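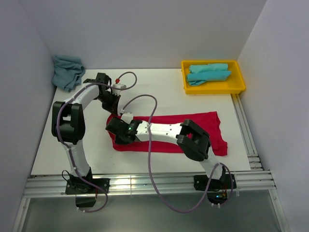
I used to think I could fold. I've been doing my own washing since I was seventeen, I have a perfectly nice airing cupboard, and nothing falls out when I open the door (well, not often). Then I spent a morning with Wilma Verschueren and came home and took everything out again.

Wilma ran the finishing room at Willems, the laundry in Kistberg, for 20 years, and these days she teaches folding to anyone who'll sit still for it. Small groups in the evenings, mostly, plus the odd house call. I'd been told she was strict. She opened the door with a tea towel over her shoulder and asked whether I wanted coffee before or after the T-shirts, so I relaxed a bit. I said before. We ended up having it during.

I started by asking what people get wrong, because I wanted to hear that it wasn't just me.

"They start too soon," she said. "They take the thing out of the basket, it's all crumpled up, and they start folding the crumple. You can't fold a crumple. You have to lay it down and get it flat first, and that's most of the work. The folding itself is nothing, it's a few seconds."

She had me do one so she could see. I'd brought a bag of my own clothes as instructed, and I fished out a red T-shirt that I thought would behave itself. I put it on the table, gave it a sort of pat, and folded one side in. Wilma didn't say anything for a moment. Then she unfolded it.

"Look at the hem," she said. The hem had a ripple in it the whole way along that I honestly hadn't seen. "Now put one hand here, and leave it there. Don't lift it. The other hand goes out to the edge and pulls."

This is the bit I've thought about most since. One hand stays put and presses down, the other does the moving. I am a two-hands-moving-at-once person, it seems, in folding and possibly in life, and the result is that the cloth just travels round the table with me. Once I'd got one hand anchored, the ripple went out in a single pull. I was ridiculously pleased. Wilma was already on to the sleeves.

"In hand, out hand," she said. "At Willems we used to call them the lazy one and the busy one. You swap them over when you go to the other side. People forget to swap and then they're crossing their arms over and leaning on everything."

I asked how many T-shirts she thought she'd folded, expecting her to laugh it off, and she gave me a number straight away, though only for one week. It was the July when the music festival was on out past the station and Willems had the contract for all the staff clothing. "3300 shirts," she said. "I know because I signed for them. All the same green, all the same size on the label, and I promise you they were not all the same size." There were four of them in the room. She went home each night and dreamt in rectangles, and she says her own washing sat in a heap on the landing until August.

So does she still enjoy it?

"I do, yes. I like it better now. Nobody's waiting with a trolley."

We moved on to what I'd really come for, which was rolling. I'm a roller. I roll for suitcases, I roll for drawers, I once rolled an entire duvet cover and was told off for it. I'd half expected Wilma to be against the whole business, coming from a laundry where everything was stacked, but she's much more relaxed about it than I thought she'd be.

"Rolling is fine if it's the right thing in the right place," she said. "A towel, a beach thing, gym clothes, anything soft that you'll pull out and use. But you have to fold it before you roll it. A roll that's just a roll comes undone when you look at it. Fold it in thirds the long way, get the air out, then roll. And then it needs a side to lean against."

By a side to lean against she means a tray. Wilma is very keen on trays. She has them in the linen cupboard, in the kitchen drawers and in the hall for scarves, and she'd much rather have a shallow plastic tray than a deep basket. Her favourites came from Lemel, the catering supplier on the ring road, which was selling off old stock and let her have a boxful. She likes that you can carry the whole lot to the bed, put things away and carry it back.

"With a basket you only ever see the top," she said. "Whatever's underneath, you've lost it. You'll go and buy another one. I went to a lady's house and she had, I'm not joking, the same blue pillowcase set three times, and she'd been sleeping on the old ones."

I asked whether the size of the tray matters, and she said yes, and that people do it the wrong way round. They buy the tray and then try to make the clothes fit. She tells them to fold one thing properly first, the way they'd want it, and measure that. The roll should run along the length of the tray and just touch the ends. If it has to be squashed in, the tray's too small or the fold's too wide, and usually it's the fold.

Colours, then. I've always sorted by type, all the vests together and so on, and I had a feeling colour sorting was only for people who photograph their shelves. Wilma sorts by person, then by type, and isn't bothered about colour at all except in one way: she likes the tray to be a different colour from what goes in it. Dark things in a light tray, and so on. Her eyes aren't what they were, she says, and at six in the morning she wants to be able to see where the socks stop.

Then there was the crumpled pile. I'd been working my way through my bag, quite happily, and every time I finished with something I wasn't sure about I'd been shoving it to the far corner of the table. A pair of leggings, a cardigan, a top with those awful floaty bits at the front. Wilma let me do this for a good while.

"And what's that?" she said eventually, nodding at it.

I said it was the things I'd do in a minute.

"Everybody has that," she said. "Every single person who comes here makes a pile in the back corner. I don't mind it. But it has to be the next thing you pick up, or it goes home with you in the bag and it'll be in that bag at Christmas."

So we did the floaty top. There's no trick to it, I'm sorry to say. You smooth the floaty bits down to the body of the thing, you pretend they're part of it, and you fold it as though it were a plain one. The cardigan gets buttoned first, top button and bottom button only. Leggings go one leg on the other and then she rolls them from the ankle up, so the waistband ends up on the outside and you can tell which pair you've got. I've done mine the other way for years.

I wanted to know about tables, too, as I do all my folding on the bed and my back complains. Wilma's answer was immediate. Bed, no. Sofa arm, no. Knee, "only if you're on a train". You want something flat and hard, and you want it at about the height of your hip. She likes a pale surface, as you can see the edges of the cloth better against it, and she likes it smooth enough for the cloth to slide when you pull. The old finishing tables at Willems were covered in felt for the first few years she was there, and she hated them.

"You'd pull the corner and the whole shirt would just grip. I asked for them to be changed and it took so long I'd stopped asking, and then one morning I came in and they were white and smooth and I could have kissed the man."

What about those folding boards, the hinged ones you flip over? I own one, bought in a weak moment. It lives behind the wardrobe. Wilma had the grace not to laugh.

"If it gets you doing it, use it. But they're for one size. You put a child's shirt on it and it's swimming, you put my husband's on it and it hangs off everywhere."

She does have strong views on what you wash with, I found out when I mentioned that my towels were coming out stiff. She's been using a softener called Climance for years and puts in much less than the cap says. I said mine was a supermarket one and she said that was fine as well, less of that too. Most stiff towels, in her opinion, want a good shake before they go on the line and another when they come off, and a third if you can be bothered. She then stood in the kitchen doorway and demonstrated, and I can report that a bath sheet shaken by Wilma Verschueren makes a noise like a sail.

I'd meant to stay an hour and it was past one by the time I looked. We had the last of the coffee and I asked her the question I'd written down on the way over, which was whether there was anything she simply refuses to fold.

"Fitted sheets," she said, and I nearly cheered. "I can do it. I'll teach it if people ask, and people always ask. At home I do two corners, I put it in the pillowcase with the rest of the set and I close the door."

She does keep a list, it should be said. There's a notebook on the shelf by the kettle where she writes down everybody who's been to one of her evenings, first names only, and what they brought with them to practise on. I was number 327. She wrote my name and then "red T-shirt, cardigan, leggings, floaty top", and after a second she added "good hands, rushes".

If you'd like to go along, the evening groups start again after the summer and she takes six at a time round the big table. Bring a bag of your own clean washing, straight from the airer is best, and don't fold any of it beforehand. She'd also like people to take their rings off, and bring a cardigan, in both senses, as the room's a bit chilly once the sun's gone round the back of the house.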